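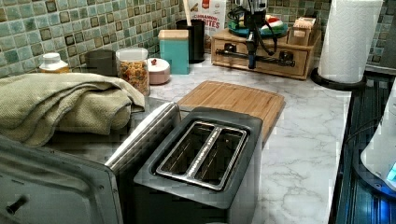

Ticket 712: Follower arm stops short during drawer demonstrations

Queue: Teleoperation and Data Capture
Site: Tusovbridge, kitchen bench
Raised by: Naveed Niazi
Assigned to: Kilden Support, second line
Priority: Medium
Status: Resolved, under observation

Summary of fault

During remote-control demonstrations of the task "open drawer, wooden unit", the follower arm intermittently stops before the drawer has reached the end of its travel. The operator's hand controller continues to move. When the operator returns the controller to its earlier position, the follower resumes with a visible jump. Of the 40 demonstrations recorded in the February block, 19 show the fault. The affected recordings have been marked as held and must not be released for training until this ticket is closed.

The fault has been seen with each operator on the rota. It has not been seen on the tasks that involve picking up the toy fruit or moving the cutting board.

Description from the site

The task begins with the gripper in front of the wooden drawer unit at the back of the counter. The operator brings the black bar across the front, close to the drawer pulls, and draws the drawer towards the middle of the counter. The teal plate remains on top of the unit throughout, in accordance with the task sheet. Operators have been instructed to keep the pull slow and level.

On a faulty attempt the first part of the pull is normal. The arm then holds its position for a short period, and no warning is shown on the operator's screen. Two operators reported that they took the pause for friction in the drawer and pulled harder, which made the subsequent jump worse.

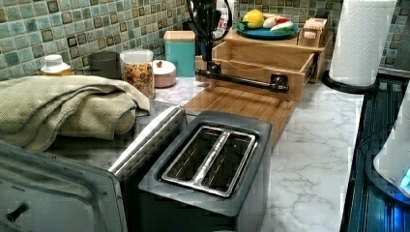 The site was asked whether the drawer itself could be binding. The drawer was worked by hand with the arm parked and ran freely over its full length. The runners were cleaned all the same. A further set of attempts was made afterwards and the fault returned on the second of them.

Log of actions

09:10 – Ticket accepted. Site asked to supply the controller and follower position files for three faulty attempts and three good ones.

09:45 – Files received. In the faulty attempts the follower position is flat while the commanded position continues to change. The gap closes in a single step at the end. This rules out a lost command at the controller.

10:20 – Network between the operator station and the bench checked by the site. No dropped messages during the periods in question. The Lavora switch was restarted as a precaution, with no change in behaviour.

10:55 – Workspace limits reviewed. The limits on this bench were last set for the cutting board tasks, before the drawer unit was added to the layout. The forward limit may fall within the path of a full pull. Site asked to confirm the stored values.

11:30 – Stored values confirmed by Naveed Niazi. The forward limit does fall within the pull path, but only when the wrist is turned beyond a certain angle. With the wrist held straight, the same pull clears the limit. This would account for the fault being intermittent.

11:50 – Site reported that the operators differ in how they turn the wrist at the start of the pull. The task sheet gives no instruction on this point. The bar can sit across the front of the drawer, or rest over an edge of it, and in both cases the wrist angle is left to the operator.
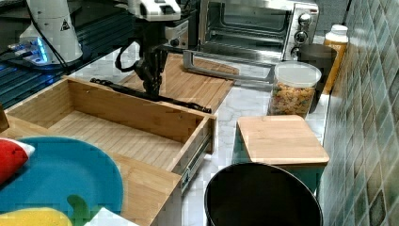

It was agreed that operators should not be asked to change their grip in order to avoid the limit. Variation between operators is wanted in the demonstrations, and a single prescribed wrist angle would reduce the value of the set. The correction is therefore to be made to the limit itself.

13:15 – Revised workspace profile prepared and sent to site. The profile moves the forward limit clear of the drawer path and leaves the side limits unchanged, so that the arm remains kept away from the tiled wall and the toaster. The profile is filed under the name Đào – please note the spelling with its accents, as the profile loader rejects the plain form.

13:40 – Site unable to load the profile. The name had been typed without accents. Loaded correctly on the second attempt.

14:05 – Arm moved at reduced speed to each corner of the new workspace with the emergency stop in hand. No contact with any item on the counter.

14:30 – Site resumed drawer demonstrations, with operators asked to vary the wrist angle deliberately. Position files are to be checked against the commanded values at the end of the session.

16:20 – Files checked. Follower position tracks commanded position throughout the pull in all attempts recorded since the change.
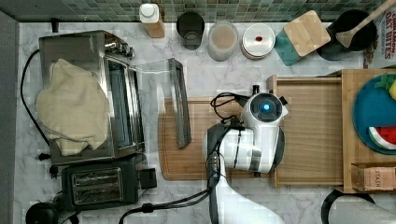 Cause

The forward workspace limit had not been updated when the drawer unit was introduced. On reaching the limit the follower held its position, as designed, but the operator's screen gave no notice that a limit was in force.

Outstanding items

1. The operator's screen should show a message when any workspace limit is reached. Passed to the interface team as a separate request.

2. The bench change form is to include a line for workspace limits, to be signed before a new item of furniture or equipment is used in a task. Action with the site.

3. The held recordings are to be reviewed one by one. Attempts in which the arm paused are to be withdrawn and repeated – they are not to be trimmed to remove the pause, as the jump that follows would remain in the data.

4. The site is to keep the previous profile on the bench computer until this ticket is closed.

Any return of the fault should be added to this ticket together with both position files and the name of the profile in use. A new ticket should not be opened.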